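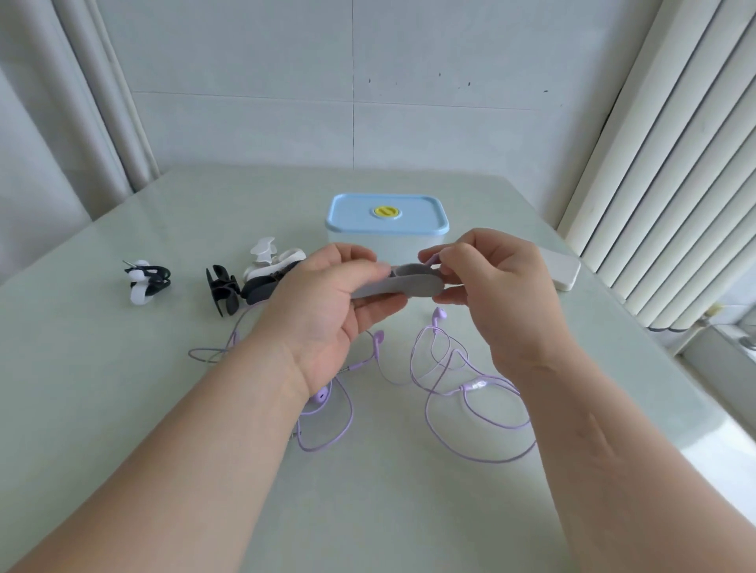 How to Speak at a City Council Meeting (and Get a Reply)

I love public comment. I know how that sounds, but give it one try and you may get hooked too! Most people in Drovgate have something they'd like to tell the council, and very few ever walk up to the microphone. It takes one evening and a page of notes.

Step 1. Find the right meeting

Check the agenda before anything else. The clerk posts it on the city website under Meetings, usually by Thursday afternoon for the following week. Look for your topic by street name as well as by subject. The Memska Street crossing, for instance, was listed for months under "capital items" and half the block missed it.

If your topic isn't on the agenda, you can still speak in the open comment period. The council can't vote on it that night, but they can ask staff to look into it, and that's how plenty of things get started.

Step 2. Sign up

Fill out the speaker card online or at the table by the door. Write down the agenda item number if there is one. The card asks for your name and neighborhood. You can leave the phone number blank, though I always put mine, because staff really do call back sometimes.

Step 3. Write for two minutes

Speakers get 2 minutes each, and the light turns red right on time. Keep it to one page, double spaced, and read it out loud at home with a timer running. An order that works well:

Your name and where you live
What you want the council to do
One fact and one thing you've seen yourself
What you want them to do, again

Put the request up front! I've heard so many lovely speeches about the Grandelent library branch that ran out of time before the speaker got to "please keep the Saturday hours." 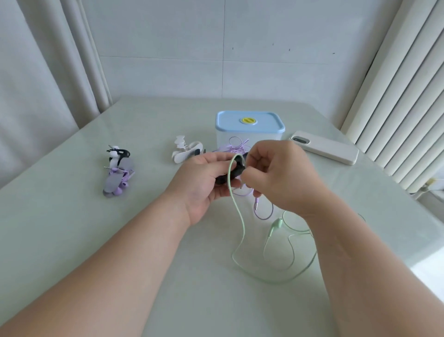
Step 4. Bring one good number

Pick a single figure and say where it came from. When our group asked for a bus shelter on Azevedo Avenue, we used the transit department's own count of 1056 boardings a month at that stop. The whole packet had dozens of other figures in it and we left them out. If you have a petition, give the total and hand the pages to the clerk.

Step 5. On the night

Get there early, grab an aisle seat and silence your phone. Items move around, so listen for yours. Speak to the chair, slow down more than feels natural, and don't worry if a council member is looking at a screen (they may be reading your handout). Bring 5 extra copies for neighbors and the local paper.

Step 6. Follow up

Email your own council member the next morning. Paste in your comments, thank them for listening and ask one clear question, such as when the item comes back for a vote. If you haven't heard anything in a week, write again and copy the clerk. Then put the next meeting on your calendar and bring a friend!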